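Kubo Group Teaches a Robot to Let Go of a Bouquet, Which Was the Hard Part

Grip-by-slip method cuts crushed stems in flower handling and now holds a bunch without a force sensor

FOR IMMEDIATE RELEASE — June

Robots have been able to pick up steel bolts since before most of the Kubo Laboratory was born. Flowers have gone less well. A team at the laboratory today released Trurik, a method for teaching a two-fingered gripper how hard to squeeze a bundle of stems, together with the training data, the code and a fairly thick appendix of things that went wrong.

The trouble with a bunch of flowers is that it isn't one object. It is a loose agreement among a dozen or more objects, any of which may leave. Squeeze too little and the middle stems slide out the bottom. Squeeze too much and the outer ones bruise, and the bruise shows up the next morning, after the robot has been congratulated.

"Our first version had an excellent success rate, provided you stopped looking once the flowers were in the vase," said Sayaka Nagano, who leads the project. "We then made the mistake of leaving them in the vase overnight."

Trurik works from pictures alone. A small camera at the wrist watches the place where the stems pass between the fingers, and the method learns to read small shifts of one stem against its neighbors. When stems creep, the gripper closes slightly. When they stop creeping, it closes no further, and every so often it opens by a hair to check whether it was holding on harder than it needed to. The team calls this last step the apology. Reviewers asked for a more technical name, and in the paper it appears as "periodic release probing."

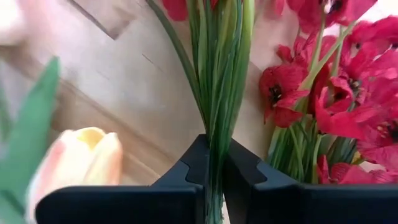

Wrist-camera view of a bundle of green stems held between the gripper fingers, with red poppy-like flowers at right and a tulip in the left foreground. Credit: Kubo Laboratory.

The method was trained on 900 recorded grasps, all of them guided by a person moving the arm by hand. Hiyori Ishida, who guided most of them, is listed in the paper as second author and in the lab's kitchen as "Florist."

Testing used 408 further grasps on bundles the system had not seen, split evenly between Trurik and a fixed-force grip set by an experienced operator. A grasp counted as a success only if no stem fell during the move and no stem showed a visible crush mark the following day. Under that rule the fixed grip succeeded in 61 percent of its trials and Trurik in 87 percent. Most of the gain came from mixed bundles, where thick and thin stems share the same gap and the thick ones do all the holding while the thin ones quietly depart.

"People assume the flower head is the delicate bit, so everyone points the camera at the flower head," said Macario Xolalpa, who wrote the slip-reading part of the system. "The head is fine. It's up there being red. What you want to watch is the boring green part, and I say that as somebody who has now watched a great deal of it."

The work also produced a result the team had not been looking for. Removing the force sensor from the gripper made almost no difference to the score. The sensor had been bought specially, took a long time to arrive, and now holds down papers on Nagano's desk. The authors suggest that for soft bundles, a single force reading says little about what any one stem is doing, and that the pictures were carrying the load all along.

Trurik has limits, and the paper is frank about them. It is slow, taking about twice as long per grasp as the fixed grip. It does poorly when leaves hide the stems at the point of contact, a habit leaves have. Roses were left out of the study entirely after a short pilot in which the thorns caught on one another and the slip reader concluded, with great confidence, that all was well. The group plans to return to roses when it feels stronger.

Part of the testing was carried out with Fultarel, a flower packing firm that is interested in the method for the stage between sorting and wrapping. Jaime Carvalho, operations manager at Fultarel, said the firm was in no hurry to hand the job over.

"My best packer does a bunch in the time this thing takes to think about one," Carvalho said. "On the other hand, she has asked me for years to find somebody else to do the early shift, and it did not complain once about the early shift."

A second round of trials is being set up with Skinow, a maker of gripper fingers, to find out how much of the result depends on the shape of the finger and how much on the learning. Wakana Ichikawa, who will run the trials at the laboratory, expects the answer to be "some of each" and has written it in the grant report to save time. The same method will be tried on asparagus, spring onions and cable bundles, the last of which have the advantage of not wilting.

The full data set, including the failed grasps and the next-day photographs of the stems, is free to use for research. Groups wishing to compare their own grippers are asked to keep the overnight rule, even though it makes everybody's numbers worse.

About the Kubo Laboratory
The Kubo Laboratory studies robot handling of soft, loose and uncooperative materials. Earlier projects have covered wet towels, bagged salad and knitting yarn.

Media contact
Wakana Ichikawa, Kubo Laboratory, Room 203
Interview requests are best made in the afternoon. Mornings are for checking the vases.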